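Moving from hand folding to working alongside robot arms, what is it like?

Posted in: Work and Jobs > Laundry, Linen and Kit
Asked by foltham_folder, 2020-07-21

Hello all! I'm one of the folders at a kit laundry in Foltham. We wash for sports clubs mostly, so shirts, socks, towels, the lot. From August our place is bringing in two-armed folding robots and some of us have been asked if we'd like to train as minders. I'm really keen (I've folded by hand for years and I love the idea of learning something new) but a few on my shift are worried, and I'd like to be able to tell them something useful. These are from the trial corner, where the arms are being taught to pick things up out of a heap.

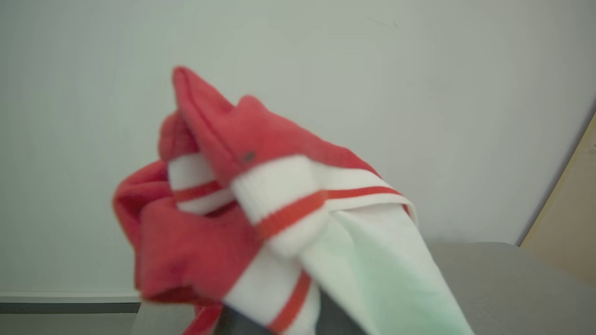
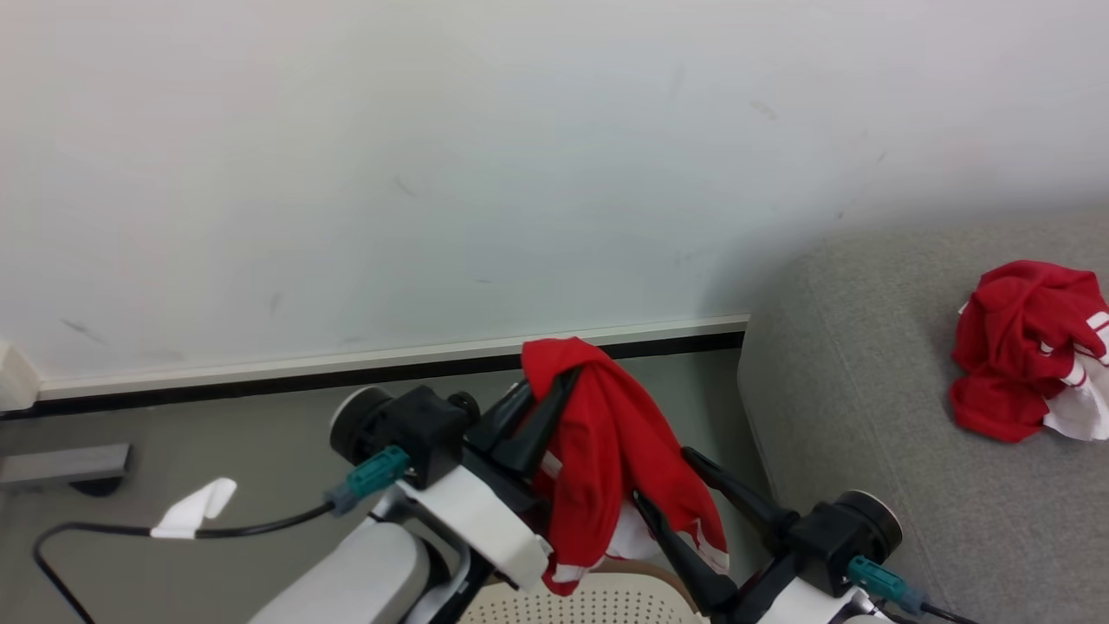
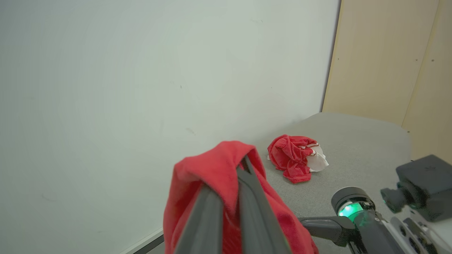
What I want to know is what the day feels like once they're in. Do you still get to fold? Is it lonely? Does the pay change, and how do your hands and shoulders feel by the end of the week? The supplier is Enik, if that makes any difference. We do 500 pieces on a normal shift between us and I can't picture how that gets shared out.

Posted by steamroom_sal

Congratulations, you're going to have a great time! We got ours at Grevville two years ago and I was the first one to put my name down. I can only speak for our place, but my day went from standing at one table to looking after 2 stations, and it's so much more varied.

You do still fold. Ours are good with towels and flat shirts, and they get in a muddle with anything that's inside out or has a sock caught up in it. So I start the morning sorting: easy stuff to the arms, awkward stuff to us. When an arm picks up the same corner again and again you pause it, shake the thing out and put it back down. You get a feel for it very quickly, and after a month I could tell from across the room when one was about to get stuck.

My shoulders are miles better. What hurt at first was my feet, as I walk far more than I used to, so get decent shoes before you start. The bit I didn't expect to enjoy was the teaching. They asked us how we find the hem in a heap and I'd never had to put it into words before! Four of us stood there arguing about whether you go for the collar or the hem first. (Collar.)

On pay, we went up one grade, but only after asking. Ask before the training starts and get it in writing.

Lonely, yes, a little. The tables used to face each other and now they don't. We moved our breaks so that everyone stops together and that sorted most of it. If you've any say in the layout, ask for the hand table to be kept in the middle of the room.

Posted by nightshift50

depends on the manager more than the robot. ours was fine

Posted by egilsson_linen

I'm a shift lead at Egilsson, hotel linen, so heavier stuff than yours. Agree with nearly all of what Sal says, except I'd go for the hem!

For the people on your shift who are worried, try to get them an hour in the trial corner before August. Ours were much happier once they'd had a go at stopping and starting an arm themselves. One of my best minders is someone who said she would never go near it, and now she trains the new ones.

Two practical things. Ask how the shift target will be worked out. In our first weeks the old hand target was left in place while half the team was in training, and it made everybody miserable until we got it dropped to 50 an hour for the learners. Also ask who is allowed to press stop. It should be anyone on the floor, and they should never be told off for it.

And do keep your hand folding up. On the days a station is down for servicing we all go back to the tables, put the radio on and get through it the old way, and I must say those are still some of my favourite shifts. Let us know how the training goes, I'd love to hear what they have you doing first.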